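Call for Photographers and Trail Walkers – Olgate Trails Quarterly

I'm putting together the January issue and I need people with cameras and decent boots. Colleen McKinnon used to handle this call, so if you've written to her in past years, please write to me now (she's still reading every submission, don't worry).

The theme is desert water. Springs, seeps, washes after a storm, old stock tanks, that one muddy patch on the Evangelista loop where all the bees go. I'd love the cover to be a water shot for once – we've done peaks and sunsets to death, and I say that as the person who picked most of them!
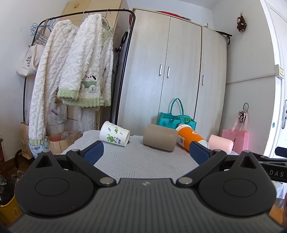 You don't have to be a professional to send work in. Our last cover came from a retired bus driver on his second hike with a borrowed lens, and I still get mail about it. I look for pictures where I can tell somebody walked in and stayed a while. Close-ups are welcome too, and so are still lifes from camp or from home if they fit the theme. Four cups lying on their sides on a tablecloth can say plenty about a dry year, so send me your odd ideas along with the big views. What I can't use is anything with added skies or animals moved in from another picture.

I also need walkers. Three routes in the guide section have to be rewritten from scratch: Carum Wash, the lower Evangelista loop, and the old road up to the Brerent mine gate. You'd walk one of them, take notes on signs, junctions and shade, and send me up to 2,000 words. The road is the long one, with 1,517 feet of climbing, and it has no shade at all after the second bend. Please don't sign up for it unless you're used to that kind of thing.
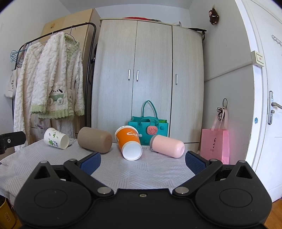 Danai Tzavaras wrote to me that the Carum piece took her three trips, mostly on account of a junction the old map had on the wrong side of the wash, and that she'd do it again tomorrow if I let her pick the route. So there you go, leave yourself time!

Pay is modest. There's a flat fee for inside photos, a better one for the cover, and walkers get gas money on top of the article fee. I'll send the rates when you write. You keep your copyright, and we ask for first print use only.

To apply, send up to 7 photos or one page of writing, plus a couple of lines about where you like to walk. Small files are fine for now. Put "Desert Water" in the subject line and tell me if you want photos, walking or both.

Posted 6 August 2025. I'm reading as things come in, and I'll close the call when the pages are full.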